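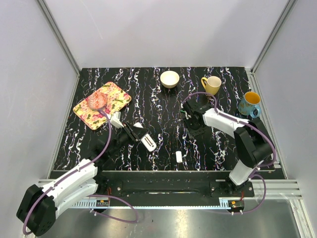 3.2 Tabletop objects and the serving tray condition

Last updated: January

The object set was kept small on purpose. Earlier pilot work (Section 2) used whatever was in the kitchen cupboard and the results were hard to compare between sittings. For the main study we settled on household items that differ in shape and color and that raters could name without help. Figure 3 shows one layout from the tray condition: floral serving tray, red ball, a small cream-colored bowl, a yellow mug and a blue mug, plus one small white cylindrical piece.

Figure 3. Tray condition, one layout. Ball on the tray; bowl and mugs off it.

Tray. Rectangular, rounded corners, pink and red blossoms with green leaves on pale yellow. Chosen over a plain one. In the pilot the raters described a plain tray as "part of the table" and forgot to list it. With the floral one this happened less. Whether that is the print or just the stronger edge we can't say — the two were not separated. The black surface with its wavy streaks is busy as well, so print on print, and a few raters commented on it. We left it in. Real kitchens have patterned stuff on patterned stuff.

Ball. The only item in the layout that has nothing to do with eating or drinking. Thambiah argued for leaving it out, Honda for keeping it, and it stayed. The point is to see whether raters treat the tray as a place for dishes or as a place for anything. A ball on a tray while the mugs stand off it is an odd arrangement, and raters said so in the free-text box ("why is the toy on the tray and not the cups").

Mugs and bowl. The two mugs differ in outside color and in handle direction. In Figure 3 the handle of the yellow mug faces left and that of the blue one points to the lower right. Handle direction was not controlled across layouts, which in hindsight was a mistake, see 3.4. Interiors also differ, cream in one and bright yellow in the other. This led to a naming problem: "the yellow mug" was sometimes used for the blue mug, going by its inside. We recoded these by hand. The bowl stands along the back near the yellow mug, and was grouped with it more often than with anything else.

Small items. The white piece near the lower center is about the size of a bottle cap. Raters called it a cap, a plug, a button. All three accepted. No fixed label was imposed and we dont use one here.

Procedure. Each rater saw 200 layouts in six blocks, with a break after every block. For every layout they wrote what belongs together and what they would move first if they were tidying up. Answers under the minimum length were dropped, leaving 1353 for the tray condition out of around 2000 collected. Most of the loss is from the last block — fatigue, probably. Kudo and Katayama coded the answers seperately, Ogura settled disagreements.

First moves. Ball, mostly. Taken off the tray, then mugs put on. The second most common answer left the ball alone and started with the small loose piece, "so it doesn't get lost". Bowl rarely first. Breakdown per block in Table 5.

Contact: Haklow Household Objects Group. Copyright the authors. Back to top

Reader comments

T. Hosoda: Table 5 has the bowl row twice. Second one should be the blue mug?

Reiko Honda: Yes, thanks. Will fix in the next version.

kitchen_reader: I would also move the ball first. Was left-handedness recorded? Might matter for the handles.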